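Why do my white towels come out stiff and kind of gray?
Posted by Parisa Pakzad, 18th October
23 comments - 3 shares

Hi all, I'm hoping somebody can save me from buying a whole new set of towels. We moved to Mullgate over the summer and ever since then my whites have been going downhill. When I unpacked them they were soft and fluffy and now they feel like cardboard, and if I hold one up next to a sheet of printer paper it's a sad sort of dishwater color. The dark stuff seems fine, or maybe I just can't tell.

What I do now: everything white goes in together (towels, pillowcases, a couple of tablecloths my mother gave me), normal cycle, warm, a full cap of liquid detergent and a good glug of fabric softener. I hang most of it on a rack in the back bedroom because the dryer here is tiny. I've tried running them twice. I've tried more detergent. More detergent made it worse, I think? Or at least it didn't help.

The machine is an older Nulteck front loader that came with the apartment. The landlord says it was serviced last November but I have no paperwork for that. Is it the machine, the water, or me?

Thanks in advance, and please be gentle, I only learned last week that there's a filter.

lintandlather
3 replies, 60 found this helpful

It's mostly the detergent and the softener, and a bit of the water. I lived in Mullgate for years and the water there is hard as nails - look inside your kettle and you'll see what your towels are dealing with. Hard water stops detergent from working as well as it should, so people pour in more, and then the extra doesn't rinse out and it sits in the loops and grabs dirt. Softener puts a coating on top of that. So you've got a towel with a jacket on.

I went through exactly this with a set I'd been given as a wedding present and I was so mad about it, I'd been saving them for guests! They came back, though. Not like new, but soft enough that I stopped hiding them. I'd do it in this order and not skip around:

Step 1. Strip them. Fill the tub with the hottest water the care label allows, put in a scoop of washing soda and a little detergent (and I mean a little), and leave the towels to soak for a few hours. Stir them when you walk past. The water will look horrible and you'll want to show it to somebody. Drain, squeeze out what you can, and run them through a rinse and spin with nothing added.

Step 2. Look them over in decent light before you go any further. Lay each one out flat near a window and run your hand over it. You want to find the patches that still feel waxy, usually along the hem and in the middle where it folds over the rack. If a towel still feels slick there, it goes back in the tub by itself. Texture fools you a bit with white cloth, all those little bumps throw shadows and you think it's dirt when it isn't.
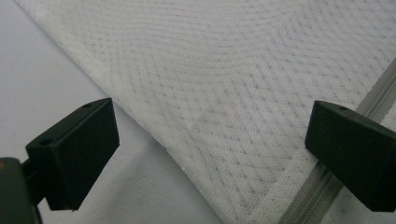 Step 3. Change the wash. Half the detergent you're using now, or less. No softener on towels, ever. If you miss it, put half a cup of plain white vinegar in the softener drawer, it doesn't make them smell like salad, I promise. Don't put vinegar in the same load as bleach, please. And give them room! I used to jam mine in until the door barely shut and then wonder why nothing rinsed.

Step 4. Shake them before you hang them. Really snap them, both ends. Air-dried towels set in whatever position they dried in, and a good snap lifts the loops back up. If you can get ten minutes in your tiny dryer first, do that and then hang them.

Also clean the machine. Run it empty on hot with some washing soda, wipe the rubber seal (be brave), and empty that filter you've met. I use the Futetti drum tablets now and then but the empty hot wash does most of the work.

Vik
1 reply, 3 found this helpful

just buy dark towels. i have brown ones and have never had this problem in my life

also check the hot water is even hooked up. mine was filling cold for a year

oldmangle659
No replies, 23 found this helpful

I'd agree with most of what lintandlather wrote. A couple of things I'd add from doing laundry for a small guest house.

Tablecloths don't belong in with towels. The towels shed lint all over them, and if there's any food grease on the cloth you're sharing it with everything else in the drum. Do the table linen separately, treat the spots first with a drop of dish soap, and don't soak anything old or embroidered in hot water until you've tested a corner. If your mother's cloths are linen they may want cooler water than the towels do. Check the tag, or ask her.

On the gray, give oxygen bleach a try after the strip, the powder kind. Dissolve it in warm water first and let the towels sit in it overnight. Chlorine bleach can turn some whites yellow, particularly anything with polyester in it, so I keep it for emergencies.

And on the warm setting, I wash our white towels at 60 Celsius, or whatever your machine calls hot. Warm on those older front loaders can be barely lukewarm. You can get away with it for clothes. For towels that three people are using every day I'd go hotter, and wash them every few days before they get a chance to go sour on the rack.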